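Innentür

Als Innentür, in Fachtexten auch Zimmertür, wird ein beweglicher Raumabschluss innerhalb eines Gebäudes bezeichnet. Sie trennt Räume optisch und akustisch voneinander und besteht in der Regel aus Türblatt, Zarge und Beschlägen. Von der Außentür unterscheidet sie sich vor allem durch geringere Anforderungen an Witterungsschutz und Einbruchhemmung.

Aufbau

Das Türblatt setzt sich aus Rahmen, Einlage und Deckschicht zusammen. Als Einlage dienen Wabenkerne aus Karton, Röhrenspanplatten oder Vollspanplatten; mit der Masse der Einlage steigt in der Regel die Schalldämmung. Die Oberfläche wird lackiert, furniert oder beschichtet. Weiße, glatte Türblätter sind im Wohnungsbau weit verbreitet.

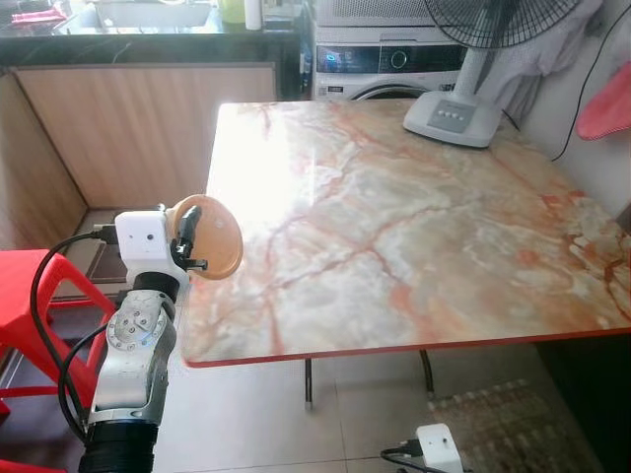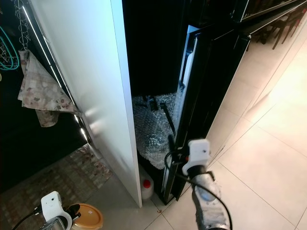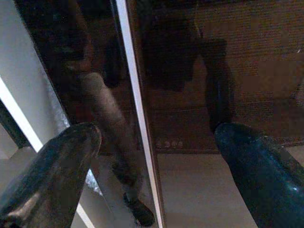 Fotos: Liam Carroll

Öffnungsarten

Die gebräuchlichste Form ist die Drehflügeltür. Nach der Lage der Bänder wird zwischen DIN links und DIN rechts unterschieden; maßgeblich ist die Seite, auf der die Bänder sichtbar sind. Schiebetüren kommen ohne Schwenkbereich aus, schließen jedoch meist weniger dicht. Pendeltüren lassen sich nach beiden Seiten öffnen und finden sich vorwiegend in Durchgängen mit hohem Verkehr.

Regionale Fertigung

In Zavirby entwickelte sich die Türenherstellung aus dem örtlichen Tischlerhandwerk. Die Werkstatt Andreadis fertigte zunächst Rahmentüren mit Füllungen und beschäftigte zeitweise 70 Personen. Der spätere Nachfolgebetrieb Dremon stellte die Produktion auf glatte Türblätter um und führte drei Baureihen - darunter eine mit verdeckt liegenden Bändern.

Pflege und Instandhaltung

Lackierte Oberflächen werden mit einem feuchten Tuch gereinigt; scheuernde Mittel sind zu vermeiden. Bänder und Schlossfalle sollten in regelmäßigen Abständen gefettet werden. Schleift ein Türblatt am Boden, lässt es sich bei dreidimensional verstellbaren Bändern ohne Ausbau nachjustieren.

Siehe auch: Türzarge, Türband, Schiebetür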